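4.2 Where the small things go

I said in Section 2 that I'd come back to beds, and I know some readers will wonder why a paper about household clutter needs to. When Samina Satti and I started asking people in Osby where they put things down, we had a form with boxes for the hall table, the kitchen counter, the desk and "other." I wrote that form myself, over one long evening, and I was pretty pleased with it. By the end of the first week "other" was the fullest box we had, and most of what people had written next to it was some version of "on the bed."

So we changed the form (version two is the one in the appendix) and went back to everyone who'd already filled in the first. That gave us 318 households and 1,335 separate entries, an entry being one object, or one bunch of objects that the person thought of as belonging together. I'll admit we argued about that last part. Samina wanted every object logged by itself. I'd watched my own mother call a pile of mail, two hair clips and a tape measure "my stuff from today," and I thought the bunch was the thing worth studying. We went with the bunch, and Ravindra Khurana, who did the second round of coding, has been teasing us both about it ever since.

What people told us about beds falls into two kinds of talk. The first is about sorting. A bed is flat, it's big, and you can see all of it at once while you stand next to it. One woman in the Fesden apartments told me she'd tried doing her bills at the table and went right back to the mattress, "so I can spread out and walk around it." Another person packed for every trip this way, laying things out the night before and then sleeping on the couch! I loved that interview. It ran to 90 minutes and most of it was about socks.

The second kind of talk is about deadlines, and here I think the earlier writing on clutter has missed something. A counter can stay covered for a month. A bed has to be cleared by bedtime, and people know it when they put things there. Several of them described this as a trick they play on themselves, and they seemed kind of proud of it. "If I leave it on the bed I have to deal with it," one man from the Magsi side of town said, and then he told me that what he mostly does is move it all to the chair. The chair came up a lot. We didn't have a box for the chair either, and we've fixed that in version three.

The mix of things surprised me more than the amount. I'd expected clothes, and sure, there were clothes. But the bunches people listed for us in July ran together paper, chargers, medicine, tools, whatever had been in a pocket. Figure 3 gives a feel for that kind of spread, with a notebook, a phone, tweezers and a row of batteries all sharing one sheet.

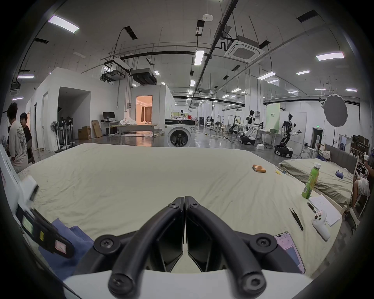 Figure 3. Small items set out on a bed, among them orange batteries, a green bottle, a handwritten notebook and a phone with its screen on.

We coded bunches by how many types of object they held, using the list in Table 2, and let the coder go up to 6 types before writing "mixed" and moving on. Ravindra and I disagreed most over electronics. Is a battery a tool or a supply? I said supply, he said it depends what it's for, and we settled it by giving batteries their own line. The recoded sheets are dated 10/1/19 and anyone who wants to rerun things should use those and skip the earlier ones, which still have my supply/tool mess in them.

One caution before I get to chairs. People in Pronelov, where we ran the small pilot, mostly lived in studios, and in a studio the bed is often the only big surface there is. I've kept the pilot out of the numbers in this section, and I take it up by itself in 4.4.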